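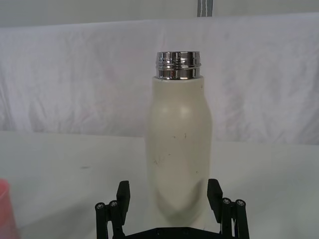
Surely the hard part is picking the thing up, came the first reply to last week's thread, and I have been chewing on it since, mostly at the hours when I should be asleep.

It is a fair guess. It was our guess too, and it's in the grant proposal in writing. A couple of years of robot pouring later, I can report that grasping is fine. Grasping is a solved-ish annoyance. The hard part is knowing when to stop.

---

So, a thread on stopping. We have a result. It is a modest result and I intend to be insufferable with it for at least a week.

---

Background for people who wandered in from the bread side of this account: at Ristby we teach two-armed robots to do table chores by showing them people doing the chores through the same arms. You drive the robot, it records everything, a network learns to copy you.

---

This is called imitation learning. It has the same strengths and weaknesses as raising a child. The robot picks up everything you do, including the little hesitation before you tip the bottle, which we did not know we had until a machine did it back to us.

---

Our chore is pouring. Bottle goes up, bottle tips over cup, liquid goes in, bottle comes back before the cup has opinions. We collected 4,000 demonstrations. I personally drove far too many of them and I now pour my own coffee like someone operating a crane.

---

The usual recipe, and the one behind our old system Tiêu, is to feed camera images in and get arm motions out, one network, no fuss. Tiêu is good at approaching. Tiêu is good at tipping. Tiêu pours with the calm confidence of a person who has never owned a carpet.

---

Where it falls down is the end of the pour. In the training data, the arm is holding more or less still while the liquid goes in. Then at some moment it isn't. To the network those two moments look almost the same. A slightly different level in the cup, a few pixels of it, and you're supposed to care a great deal.

---

And the network mostly does not care. Why would it? We score it on matching our motions averaged over the entire demo, and the stopping decision is a sliver of that. You can get a lovely training curve and still flood the table. I have the lovely training curve. It's on a poster in the corridor and I have to walk past it.

---

Things we tried first, in descending order of dignity:

- more demonstrations
- bigger network
- smaller network, in case it had been overthinking
- weighting the end of the demo more heavily, which produced a robot so keen on ending things that it ended them before starting

---

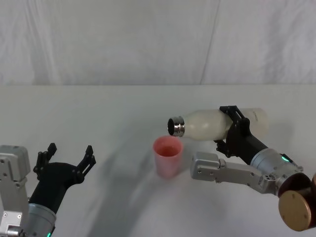 What finally helped was splitting the question. One part of the new system decides how to move. A second, much smaller part looks at the wrist and head cameras and answers one thing over and over: if you keep going, will a person wish you hadn't?

---

We named it Mevier, for reasons that made sense at lunch.

---

The bit I like is where the labels come from. You'd think you would label the instant the human started tipping the bottle back. We did that for months. It's a bad label! People start tipping back early or late, they get distracted, they chat, they correct.

---

So we throw away the instant and keep the ending. After each demo, someone looks at the final cup and marks it too little, fine, or too much. Three buttons. Then we work backward through the recording and let the small network learn which moments were still safe to continue from, given how it all came out.

---

In other words it is trained on regret. The paper calls it "outcome-conditioned termination" since the reviewers of our field do not respond well to the word regret, despite having so much of it.

---

Someone will ask why not use a scale under the cup. You can! Scales are great. If your kitchen has a calibrated scale under every cup then please skip this thread and enjoy your life. We wanted something that works from cameras, on whatever table the cup happens to be on.

---

Someone else will ask about force sensing at the wrist, feeling the bottle get lighter. Also reasonable. On our arms the signal during a tilt is a mess, and the mess changes with the grip. We have a negative result on this that is very thorough and that no workshop seems to want.

---

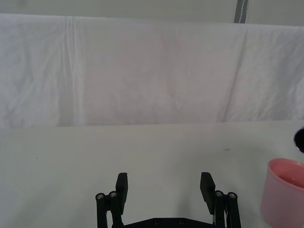
**NOSTTHORPE, 4 May 2023** — Final evaluation finished this morning, so the numbers are now allowed out of the building.

---

Setup: 157 trials for each system, same starting layouts for both, order shuffled, and the person judging the cup wasn't told which system had poured. That last part matters. I have watched myself squint charitably at a cup when I knew it was our new method's cup.

---

Overfills:

- Tiêu: 35 of 157
- Mevier: 4 of 157

I ran the script again because I didn't believe it. Then I went looking for the bug. I found a bug, fixed it, and the numbers stayed the same. Worst kind of bug, frankly, all that adrenaline for nothing.

---

Now the part where I talk you out of being impressed.

---

First, Mevier underfills more than Tiêu does. It's cautious. If you ask a machine to avoid regret and then punish spills harder than stinginess, you get a bartender at an airport. There's a knob for the tradeoff. We set the knob before the evaluation and left it alone, and I'd probably set it a bit braver next time.

---

Second, colored liquid. Pink stuff in a cup is a kindness to a camera. We have tried plain water only casually, and "casually" is a word I use here to mean that I saw it go badly and closed the laptop. Clear liquid is its own paper, and I hope it's somebody else's.

---

Third, the backdrop. White cloth, white table, the visual complexity of a yogurt. It makes runs comparable from one day to the next, and it also means I can't tell you what happens on a patterned tablecloth next to a fruit bowl. I have suspicions.

---

Fourth, shiny things. A metal bottle neck over a cup gives you bright bands that slide around as the bottle tilts, and the small network spent its early life convinced they were liquid. More data with varied lighting fixed most of it. I would love to say we had a principled fix. We had a desk lamp.

---

The four failures, for those who like failures (me): in every one of them the stop signal fired and the arm was simply slow to act on it. The decision was right and the follow-through was late. I have been told this is also my performance review.

---

Which suggests the next fix is boring. Have the small network look a little further ahead, so that "stop" comes with enough notice for an arm that has mass and momentum and a motor controller older than some of our interns. We'll do that before anything clever.

---

What I find more interesting is that the trick has very little to do with pouring. Plenty of chores are mostly steady state with one important ending. Wiping until it's clean. Stirring until it's mixed. Tightening until it's tight, and we've all met the person who goes one turn past that.

---

We have started on wiping. In January a visitor watched the old policy clean one already spotless patch of table for the length of a meeting, and said it seemed happy. I think about that a lot.

---

Cost, for the practical: labeling endings took far less effort than collecting the demos. You look at a cup and press a button. If you already have a pile of recordings with usable final frames you can add this after the fact without driving a single arm. That's the main reason I'm posting before the paper is pretty.

---

If you try it, please label with more than one person. We found that people disagree about "fine" far more than they'd admit. We now have a short written guide to what a fine cup looks like. It took two drafts and some raised voices.

---

Code will go up once I've taken out the comments. They're in no state for company. The labels go up with it, and so does the force sensing write-up, all of it, including the appendix.

---

To the original reply about picking the thing up: you were right about one bottle. It's very smooth and very round, and we've been having words. Grasping thread next week, if the wiping runs leave me any evenings.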